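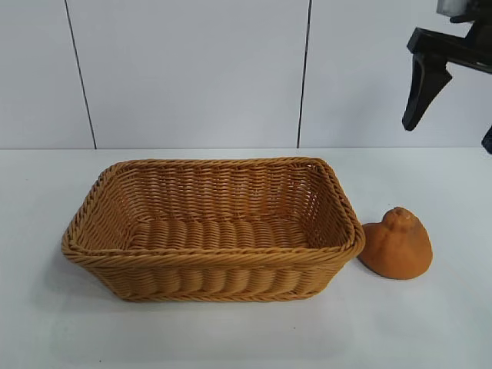 Tow Operator Describes Night Shift on the Werport Bypass

The call came in as a stalled pickup. By the time the tow truck reached the Werport bypass, a delivery van had clipped the pickup's rear corner and both vehicles were sitting in the right lane with their lights off.

"You learn not to trust the first report," said the operator, who has worked nights for Jaritz Towing for 11 years and asked that his name not be used. "They told me stalled. I had two vehicles, glass on the road and a driver standing in the lane with his phone."

No one was seriously hurt. The van's driver was checked at the roadside and went home with a relative. Clearing the lane took 77 minutes, most of it spent waiting for a second truck to come up from Plillance.

The operator spoke at the company's yard on Fakir Road on 9 August 2026, after his shift ended. He covers the stretch of highway between Werport and Plillance, and said the worst part is the curve just past the Fakir Road ramp.

"People come off the ramp still speeding up, and the shoulder gets narrow right there," he said. "If you break down past the ramp you have maybe six feet. My truck is wider than that with the arms out."

He has been hit once. A sedan took the mirror off his truck and kept going. He was on the other side, hooking up a chain.

"I heard it more than saw it. I finished the hookup and then I sat in the cab for a while."

Jaritz Towing logged 494 calls on the bypass last year. He said dead batteries and flat tires make up the bulk of them, and that crashes pick up in September, when it gets dark earlier and school traffic is back.

Asked what drivers should do, he said to stay belted in if the car can't be moved off the road and there is no safe way out, and to get behind the guardrail if there is.

"Put the flashers on first. Call second. I've pulled up on people who did everything except the flashers."

The company has 4 trucks and runs two of them overnight. A third would help, he said, but drivers are hard to find for those hours.

"They ride along one night and ask about days," he said.

He was due back on at 7 p.m. The pickup was still in the yard, waiting for an insurance adjuster.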